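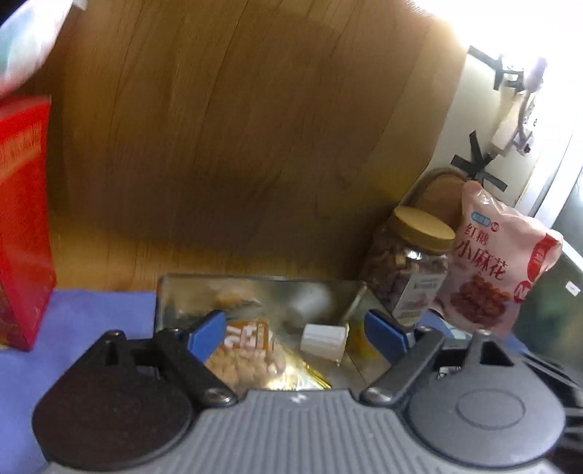 Snack table, January

Posted in January by Iver
Search this site Search Go

Captions are short, sorry, typing this between loads of washing. Bigger write-up on the tins and jars will come when I get a minute.

The tray at the top of the page. Silver one, shiny, raised edges, shows every fingerprint I own. Bag of little crunchy bits in it, beige and white, gold foil along the bottom of the packet. Small white cup-shaped container next to it, on its side.

The pink bag. Says 红糖 小麻花 in big red letters, so brown sugar small twisted dough sticks. Picture of them on the front too. My favourite of the lot and I'm not sharing the recipe for how fast I can finish one. Good with plain black tea, too much with anything sweet.

The jar. Clear plastic, gold-coloured screw lid, packed with broken-looking brown and tan pieces, biscuits or crackers depending who you ask. Keep the lid tight. Last winter I left a jar like it open overnight and the whole lot went like cardboard.

The tall red box. Gold and red pattern down the front. Far too nice to throw out, these always end up holding pens or string in our house.

The cloth. Blue-purple, goes under the tray and the red box. Crumbs shake straight off out of the back door, much easier than wiping round a dozen packets.

A few notes as people asked last time:

Dough sticks – I get mine from Geken, the little grocers by the bus station. 2 bags at a time, they go quick. Bottom shelf usually, behind the noodles. If they've moved them ask at the till.

Jars – Beyene on the market does the plain ones with screw lids. 70p each when I last bought some, might of gone up. Wash them first, they smell a bit of the box.

Portions – I put out 200 grams of the crunchy stuff for an afternoon and top up later. Put it all out at once and it gets soft, specially with the kettle going.

Storage – cool cupboard, not the one over the cooker. Open bags get folded over twice and pegged. Wooden pegs slip, use the plastic ones.

Trays – any metal one with an edge will do. A flat plate is hopeless, bits roll everywhere and you find them under the fridge in March. Dry it with a tea towel straight after washing or it gets water spots.

Still to try: the sesame ones from Prelia, sold out twice now. Also something with seaweed in it that I was told is better than it sounds. Will add them to this page when I've got them home and had a proper go at them.

Updated the shop notes 4pm, the market stall is on the left hand side as you come in, I had put right.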